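About Talus

Home / About / Jobs / Get in touch

Hi, and welcome! I'm Itzel Tovar, and I started Talus after a long stretch of jobs where I was the person in the lab who "just ran the robot for a bit" while everybody else wrote papers. I liked running the robot. I liked it a lot more than the papers, to be frank, and I was pretty good at it, so now it's my company.

What do we do all day? We gather examples for robots to learn from. Somebody who wants a robot arm to do a household job comes to us with the job, and we do that job by hand, through the arm, over and over, and save every run. One of us holds a set of controls and the arm follows along. The joint positions, the video and the gripper opening all get written down together, and later on the customer's learning system chews through the whole pile and (fingers crossed) picks up how it's done.

Right now a big part of our week is coffee. Mugs, pods, a single-serve brewer, a turntable organizer to take things from and put things on. It sounds like nothing until you try to get a pod into its holder with two stiff fingers and no sense of touch. 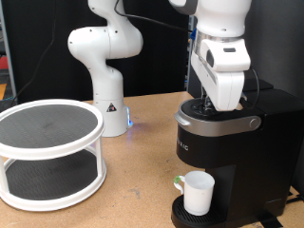

Kwabena Asamoah likes to say that the first hour of any new job teaches the operator and the second hour teaches the robot, and that people who keep the first hour's runs are asking for trouble. He wins that argument every time, so we throw the first hour out.

How a batch gets made

We start with a plain sheet of paper. What counts as the beginning, what counts as done, and what we do if something gets dropped. Then we practice until we're bored, and then we record. A normal batch is 800 runs of one job, shared between operators so the robot doesn't end up copying one person's habits (mine are terrible, I swing wide on every approach and always have).

Between runs we move stuff. The mug goes a little left, the handle gets turned, the organizer gets a nudge. If everything sits in exactly the same spot for the whole batch, the system learns that spot and not much else, and then the first person to bump the table breaks it. So we keep a list of changes and work down it, and

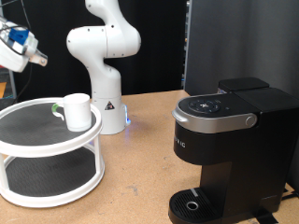 when we reach the bottom of the list we shuffle it and start over. I used to do the moving by gut feeling. Don't do that! I went back through one of my old batches and found I'd favored the same corner of the table nearly every time without noticing. The list fixed it.

Our recording software is called Dismont, which we wrote ourselves and which has a very ugly orange button that I refuse to let anyone redesign. You hit the button, you do the job, you hit it again, and it asks you one question: good, bad or funny. Funny is for runs that worked but in some odd way, like a grab that slid and then caught. Some customers want those and some don't, so they go in their own folder and the customer decides.

We keep the bad ones too, labeled as bad. A robot that has only ever seen things go smoothly has no idea what to do when a cup tips in its grip. We'll often record a set where the operator misses on purpose and then recovers, and those take real patience, because missing on purpose in a believable way is harder than it sounds. Ayuba Bonsu is the best at it by a mile.

Picking up a cup was our very first paid job, by the way, and it's still what I'd hand to anybody on their first morning. You can come at it by the rim or lower down the side, and each choice changes what you can do next with it.
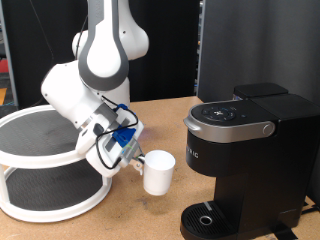
Who we are

There are 8 of us, all in one long room on the second floor of the old Kahsay building. Ewurabena Kwofie looks after the arms and knows each one by the noise it makes when it homes. Ama Frimpong checks the finished batches, which means watching an awful lot of video at double speed with the sound of a cooking show going in the background. Everybody operates, me included, and nobody does it for more than 3 hours in a day. Your hands go before your eyes do, and tired runs look tired when you play them back.

We don't train the models ourselves. People ask all the time! We did think about it, and I may change my mind, but for now I'd like us to be very good at the one thing. Our longest-running customer, Flaletis, trains on our batches and tells us where their arm gets stuck, and then we go record more of exactly that bit. With coffee it's nearly always the pod and the lid, so we give that stretch its own separate runs, starting with the brewer already open.
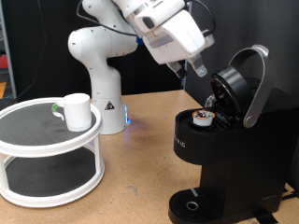

Ama reckons short runs like these are the ones to ask for if you can only afford a small batch, and she'd pick them over full start-to-finish runs for anything with a lid.

Working with us

If you've got a job you'd like a robot to learn, send us a video of a person doing it with their own two hands. Phone video is fine. Tell us what arm and gripper you have, and whether you can ship us the objects or want us to buy them. We'll try it out and write back with a sample of up to 8 runs before anyone talks money, so you can load them up and see if our format suits your setup.

We're closed for most of July, when the room gets too hot for people and arms alike. Visitors are welcome the rest of the year, mornings are best, and the bell downstairs doesn't work so please call up from the door.

Itzel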